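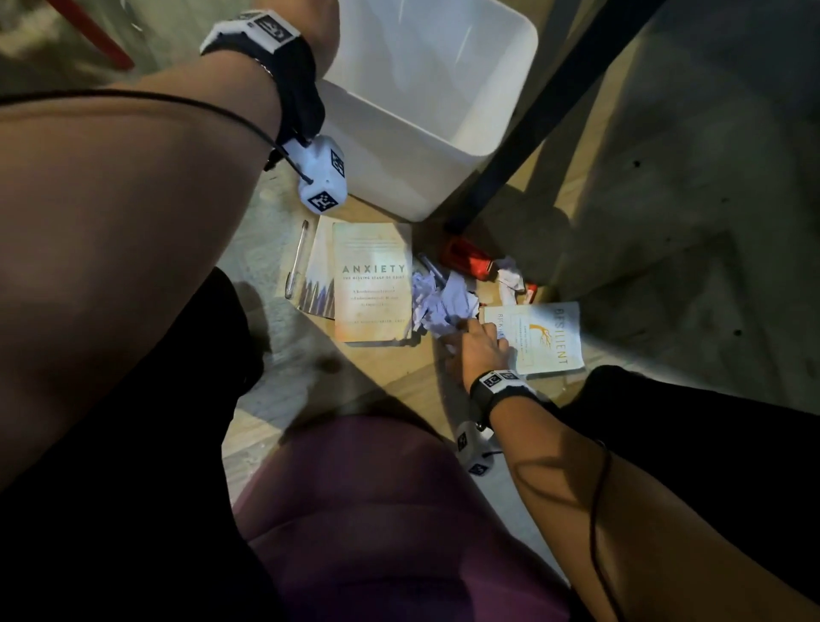 FOR IMMEDIATE RELEASE

1 January 2021

Koltum opens sign-up for the January Floor Reset – free home clear-out program starts with what's under the desk

Koltum, the home organizing service, today opened sign-up for its January Floor Reset, a free program for people whose floors have quietly turned into shelves. Books, paper, cords, the mug from last week. All of it down there, all of it waiting.

The program runs through the end of January. Open to anyone with a floor. No purchase, no app, no special boxes. A trash bin, a pair of hands and a bit of time on your knees is the whole kit.

Sign-up is on the Koltum website and takes a minute or two. A printed copy can be mailed on request to people who would rather not read off a screen while they work.

Why the floor

Most clear-out guides start with the closet. Koltum starts lower. Floor clutter is what people trip on, what stops the vacuum, what gets rolled over by a desk chair. It is also the quickest to fix. Closets are full of decisions, whereas a good half of what ends up beside a desk is paper that was meant for the bin and missed it.

This year the focus is the home desk. A lot of people set one up in a hurry last spring, in a bedroom or a hallway or the corner of the living room, and never got around to giving it proper storage. So things went on the floor. Paperbacks, balled-up notes, mail, chargers, packaging from whatever was delivered that day. Ten months on, it is still there and now there is more of it.

How it works

Participants get one sheet at a time by email. Each sheet covers one patch of floor and stops there. Five sheets in all:

Sheet 1 – Under and beside the desk
Sheet 2 – Next to the bed
Sheet 3 – Inside the front door
Sheet 4 – In front of the bookcase
Sheet 5 – The corner you picked while reading this

Sheets can be done in any order and there is no penalty for stopping after one. People who took part in the trial run often did the desk and the bed and called it a month. Fine with us.

Sheet 1 in full

Koltum is releasing the text of the first sheet with this announcement. Editors are welcome to reprint it, whole or cut down, with credit.

Bring the bin to the mess. Put it right on the floor, within arm's reach of where you're kneeling or sitting. Walking back and forth to a bin across the room is how a short job becomes a long one. Start with the bin empty if you can.

Get down there. Sit, kneel, crouch, whatever your knees will put up with. A folded towel helps on a wood floor. Bending over from standing gets old fast and you miss things behind the desk legs.

Paper first. Crumpled stuff goes straight in unless you have a reason to open it. If you do need to check, flatten it, read it, decide, move on. Anything with an account number on it goes in a separate pile for shredding. Paper recycling is better than trash where your town takes it, so use two bins or line one with a bag and swap.

Books second. Pick them up and close them, square them into one stack, spines facing the same way. Don't read. Do not read the back cover either. The stack goes on the desk for now and gets sorted at the end – keep, lend, give away, return to whoever it belongs to.

Then the small things. Pens, clips, coins, hair ties, earbuds. One bowl or cup for the lot. Empty the bowl once at the end, not every time you find a pen.

Cords last. Unplug what isn't charging anything. Coil it, tie it, drawer. Cords in use go behind the desk leg where a foot won't catch them.

Sweep before anything goes back. Move the bin, sweep under the bin too.

Put the bin back where the paper was landing. If paper kept piling up to the right of the chair, then the right of the chair is where the bin lives now. People fight this one. It works better than good intentions.

What to do with the books

Books are the thing participants get stuck on, so a little more on that. Koltum suggests three questions and no more. Will you read it this winter? Would you buy it again? Does someone else want it sooner than you do? A paperback that gets a no on the first two can leave the house. Covers bent, corners soft, doesnt matter, most will still find a reader.

For January, Koltum is working with Emau, a secondhand book exchange, which will take paperbacks and hardcovers in readable condition. Participants in the Emau collection area can request a porch pickup when they finish Sheet 1 or Sheet 4. Outside the area, Emau has a mail-in option, sender pays postage. No textbooks with loose pages, no magazines, nothing with mildew. Please check the books for bookmarks, receipts and cash before they go in the bag.

Last January's numbers

The trial run a year ago was small and only covered the bedroom. 450 households signed up. Between them they handed on 3,958 books, a count kept by Emau at the sorting table. Koltum did not ask anyone to weigh or count trash and has no plans to start.

Feedback from that round shaped this one. People wanted shorter sheets. They wanted to be told what to pick up first. And they wanted fewer emails, so the reminder emails are gone, all of them.

Live sessions

Nine online tidy-along sessions are planned over the month. Everyone works on their own floor at the same time, cameras off unless you feel like it, a host calls out the next step and otherwise stays quiet. Sessions are 45 minutes, morning and evening slots. Music by request, within reason. Dates go out with Sheet 1.

Kids welcome. Sheet 1 has a version for ages six and up with bigger type and a box to color in for each finished step. Younger ones can do paper into bin, and some like it a great deal.

Supplies, if you want them

None required, again. For those who ask every year what bin to get – a plain rectangular one with a wide open top. No lid. A lid is one more step and paper ends up next to it. Square sides sit flush against a wall or desk and waste less floor than round ones. Whatever you have already is probably ok.

Khosravi, the neighborhood hardware store next door to the Koltum office, is offering participants a discount on bins, brooms and cord ties through the end of January. Show the sign-up email at the register. In store only, curbside on request, while stock lasts.

People who can't get down on the floor

A seated version of each sheet is available, written for use with a reach grabber, a long-handled dustpan and a bin set up on a low stool. Same order, same steps. Larger print too. Choose it at sign-up or ask for it later, you don't need to say why.

Also new: a pair sheet, where one person is on the floor and the other is in the chair doing the deciding. Floor person holds it up, chair person says keep, bin or book stack. Five seconds each. Goes faster than you would think, with the occasional argument.

Dates and details

Sign-up: open now, closes at the end of January
Cost: free
Sheets: by email or by mail, standard, seated, pair and kids versions
Book pickup: through Emau, by request, collection area only
Store discount: Khosravi, through the end of January

About Koltum

Koltum is a home organizing service that works one room, and often one corner, at a time. It runs in-home and online sessions and publishes the Grorka planner, a wall sheet for household chores. The Grorka planner is not part of the January program and is not needed to take part.

Press contact

Questions, reprint requests and high-res pictures: press desk, Koltum. Please put "Floor Reset" in the subject line. The office is closed today for the holiday, replys go out from Monday.

###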